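Etched ring on marble counter, can I fix this myself?
Home & Garden Help > Kitchens > Countertops

Posted by Ivana Paredes

We moved in December and the kitchen came with white marble counters. I like them but I have never lived with marble before. Last week someone left half a lemon face down on the counter overnight and now there is a dull circle where it sat. It isn't a stain exactly, the color is the same as the rest, but when the light comes from the window you can see it and it feels a little rough. I tried dish soap and then a baking soda paste. Neither one did anything.

The previous owner left a folder that says the counters were sealed, with no year given. Does that mean the sealer failed? And is this something I can fix or do I need to call someone? A stone place in Maldonado quoted me $200 just to come out, and that seems like a lot for one circle.

Marcus Baptiste
Accepted by the poster

What you have is an etch, and the sealer has nothing to do with it. Sealer slows down things that soak in, like oil, wine and coffee. Acid reacts with the surface of the stone itself and takes the polish off. Lemon, vinegar, tomato and a lot of bathroom cleaners will all do it, sealed or not. That is also why soap didn't help.

First find out what finish you have. If the counter reflects the window clearly, it's polished. If it looks soft and flat all over, it's honed. A honed top is easier, you can often blend a light etch with a fine abrasive pad made for stone, used wet, with light pressure and overlapping circles. Go a few inches past the mark so you don't leave a hard edge.

For a polished top, buy marble polishing powder. Stone suppliers carry it and a small jar runs $14 or so. Try it in a corner behind the toaster first. Then:

Wipe the area clean and let it dry.
Sprinkle a little powder on the mark and add enough water to make a thin slurry.
Rub with a damp white cloth, firmly, for two or three minutes.
Wipe up, rinse twice with clean water, dry and look at it from the window side.

You can repeat that two or three times. If you can catch a fingernail on the etch, powder probably won't get it out and you'd be looking at a pro with diamond pads. In that case ask whether the $200 counts toward the job – some places do that and some don't.

To check the sealer, put a spoonful of water on the counter and leave it for 10 minutes. If the stone under it goes dark, reseal. If it doesn't, leave it alone.

wuritz_tile

Marcus covered it. I'd only add don't use the powder on a honed top, you will get a shiny spot and that's harder to hide than the etch. Also stop with the baking soda, it won't help.

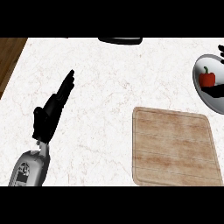
For everyday cleaning I use warm water with a drop of plain dish soap and then a dry towel. Keep a cutting board out for citrus. We've had ours 13 years and it has plenty of marks. After a while you stop looking for them.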